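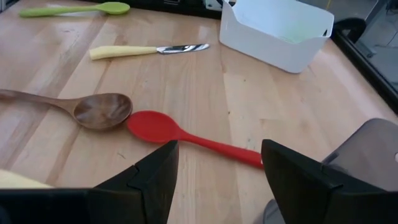 Sunis, the Galdale firm that sorts and handles kitchenware with a single robot arm, says its cell can now be kept running by one person with a hand tool and a checklist. The claim was made in a notice dated 19 April 2023, which describes a new upkeep routine called Arruda and promises "near-continuous" working. It would be good news for small workshops if it held up. The job itself is plain enough: spoons and knives lie on a light wooden table with a white bin at the back, and the arm has to pick them up one at a time. Where a red spoon rests with its head against the bowl of a dark wooden one, the two black fingers have to close on the first without dragging the second along, and that is the kind of pick that shows up a badly kept gripper.

The routine comes down to a morning check and a longer one at the end of the week. In the morning the operator wipes the fingers, closes them on a flat gauge and looks for light between the tips. If there is a gap, the finger screws are loosened, the fingers are pushed square and the screws are done up again. Then the arm goes to a marked point on the table and the operator looks to see whether it has landed where it should. If it hasn't, the wrist camera is set up again from scratch.

Sunis says the cell made 753 picks between one finger adjustment and the next during its own trial. What the notice leaves out is how many of those picks were good. A pick that closes on air is still a pick as far as the counter is concerned, and so is one that lifts a spoon and drops it short of the bin. I asked for the split and was told it would be in a fuller report, due in July.

The longer check is where the time goes. It covers the cable run along the arm, the bolts at the wrist bracket, the rail around the table and the lighting, and the operator is meant to note the result of each. Sunis gives no figure for how long it takes. Its notice says only that the cell ran for 136 hours in the trial, a total that seems to leave out the time spent stopped for checks. Stopped hours are paid hours too, as anyone who has run a machine shop will tell you.

Lighting deserves more than the one line it gets. Steel cutlery throws back whatever is overhead, and a glossy table does much the same, so a lamp that has been moved a hand's width can upset a camera that was fine the day before. The notice tells the operator to "confirm even light". It doesn't say how, or what counts as even.
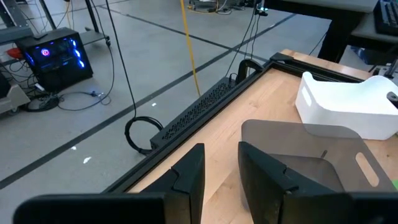 Unai Nieto takes a kinder view of the routine, though he would change the order of it. His advice is to check the camera before touching the fingers, and he thinks a good many of the gaps people report are the camera bracket having crept, with the fingers perfectly square all along. Undo the screws at that point, he says, and "you've made a second fault to go with the first". He also wants the screws marked with a line of paint pen so that a loose one can be spotted from a step away. The paint pen is missing from the Arruda list.

His point about order is a fair one, and it raises the question of who tried the list before it went out. According to Sunis it was used by five operators. All of them work for Sunis, and all had been on the cell before the list was written. Somebody who already knows what a slack finger sounds like will get through a vague instruction without noticing that it is vague.

Then there is the cost of parts. A replacement pair of fingers is put at 270 euros, fitted by the customer. Scuffing along the edges is to be expected in this sort of work — the fingers on the Galdale cell have faint marks there — and the notice says scuffs alone are no reason to change them. It does not say what is. There is no wear limit and no picture of a worn-out tip beside a good one, and without either the choice is left to whoever is on shift. Some will change them far too early. Others will carry on until the cell starts dropping knives.

Abelardo Ledesma, who wrote the list for Sunis, said a wear limit was left out on purpose, as it depends on what is being picked. Soft spoon handles are gentle on the tips and steel is hard on them, he said, and one number would be wrong for most people. That may be so, but two numbers would fit on the same sheet of paper.

A second cell is to be set up at Bunasero before the summer, with the same arm and the same list but with staff who have not worked on the first. Sunis has agreed to log every stop there, including the short ones that can be cleared by hand. Until that log can be read, the 753 picks are one firm's count of its own machine, and buyers being quoted on the strength of it should ask to see the stopped hours as well. The checklist can be had free from Sunis on request. The flat gauge is sold separately, and no price was given for it.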